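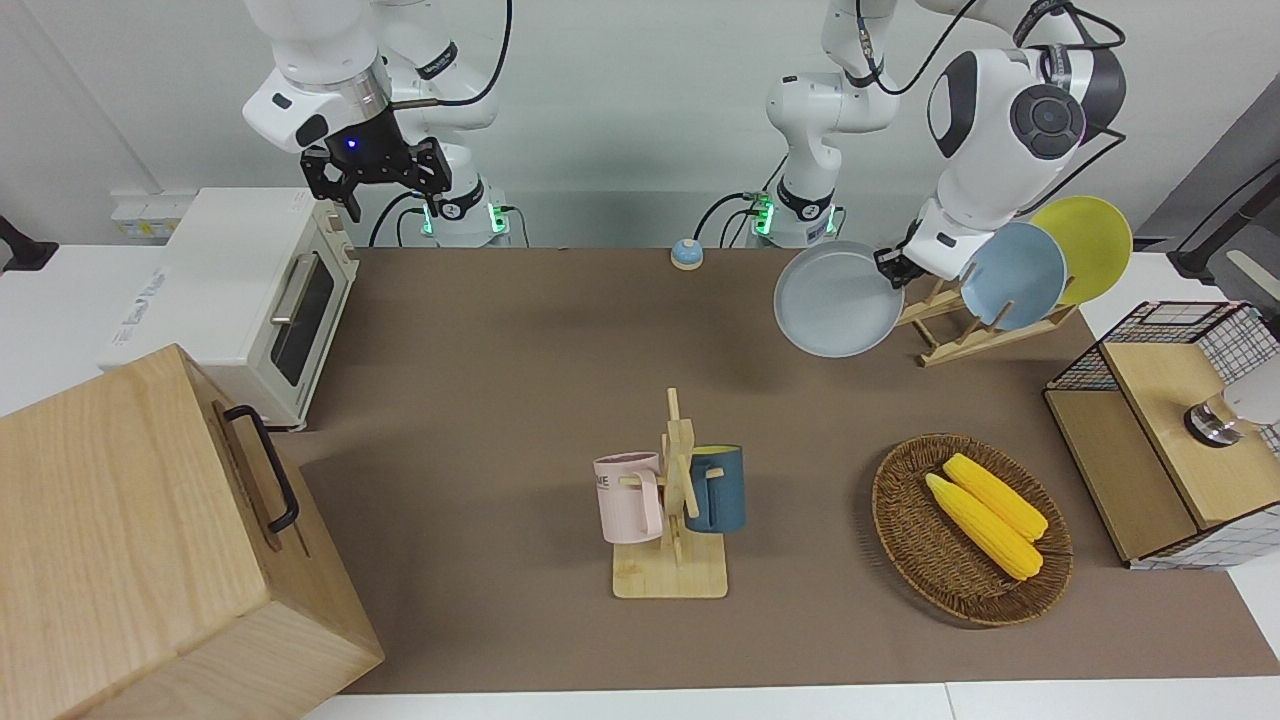 4. Loading the Rack

The Tilel rack is a simple thing, and most of the trouble people have with it comes from treating it as a shelf. Plates stand in it on edge. They do not lie down, however tired they look.

4.1 Set the rack toward the back of the table, on a mat if you have one. Leave a hand's width clear in front.

4.2 Check that the rack sits flat. If it rocks, turn it end for end and try again. If it still rocks, suspect the table.

4.3 Hold the first plate by the rim and tilt it until it lines up with the slats.

4.4 Lower it into a slot until it touches bottom. Let go slowly the first few times.

4.5 Add the next plate behind or beside it, facing the same way. Color order is left to you. We have received letters on the subject and will not be taking sides.

4.6 To unload, lift each plate straight up before tipping it toward you. Tipping first levers the slats apart, and they remember.

Note: Slot spacing suits ordinary round plates. Deep bowls will go in if you insist, then lean on their neighbors all night.

Caution: Keep the rack well away from a toaster oven in use. The slats are untreated wood - you can work out the rest.

Caution: Do not soak the rack or run it through a dishwasher. Wipe it with a damp cloth and stand it on its end to dry. A gray tint after a winter of use is normal.

Spare slats are sold in packs of 8 under part number 1135. Order from Flokura and state which side of the rack the slat came from. "The broken side" has been tried.

Continue to Section 5, Cups and Other Round Problems.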